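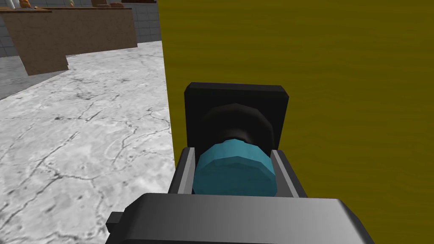

Girkden gripper trials

The Girkden gripper trials are a comparison of simulated two-finger grippers, run in a rendered kitchen by Letay Tamiru and Craig MacAulay. They are known mainly for their scoring sheet, which has been revised more often than the grippers have.

Background

Tamiru built the kitchen to settle a disagreement over finger length. MacAulay held that short fingers were stiffer and therefore better; Tamiru held that they couldn't reach anything. Both positions survived the trials. Three designs were entered: the Cloda, with short fingers; the Pringle, with long ones; and the Fakus, a compromise that pleased neither of its authors. Each uses a pair of opposed fingers on a wide body, and each is watched by a wrist camera that looks out past the fingertips.

The kitchen has marble, tile, brick, a stove and a good deal of furniture the robot has no business with. Tamiru kept it all in. A gripper tested in a bare gray void, she argued, will do very well in a bare gray void — and few customers live in one.

Method

Each design was given 100 attempts under the same controller. An attempt began with the fingers open and ended with a grasp, a collision or the time limit of 24 seconds. The wrist view was recorded throughout, since a logged "success" had been known to mean that the fingers closed firmly on air. 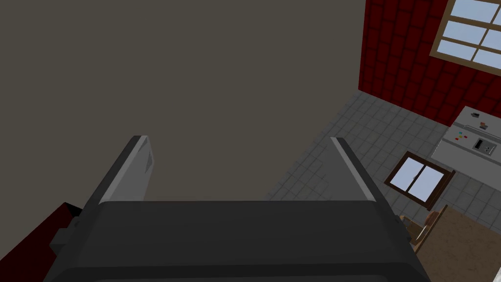

Approach angle was the main variable. Steep approaches gave the wrist camera an awkward outlook, often with more wall in it than anything useful, and the controller tended to respond by slowing down and thinking about it. Shallow approaches were quicker but brought the wide body close to cabinets and panels. Contact between the body and the furniture cost eight points, a penalty MacAulay called harsh until it was applied to the Pringle.

Results

The Fakus completed 57 grasps, the best of the three. The Cloda came second and hit the least furniture, largely by failing to arrive. The Pringle reached everything and kept hold of less of it. Tamiru's report recommends the Fakus "for want of an argument against it," and MacAulay's appendix supplies several.

Later work

A second round, planned for August, will repeat the comparison with a wider camera lens and a softer finger pad.
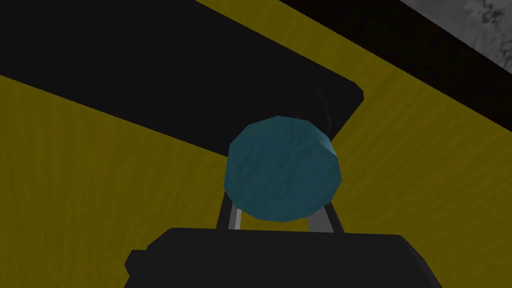
GIRKDEN, 2026-05-14

The notice for the second round keeps the two-finger layout and the wrist view, and asks entrants to submit complete recordings, including the dull ones. Simple faceted shapes remain acceptable for simulated parts. The scoring sheet is under revision.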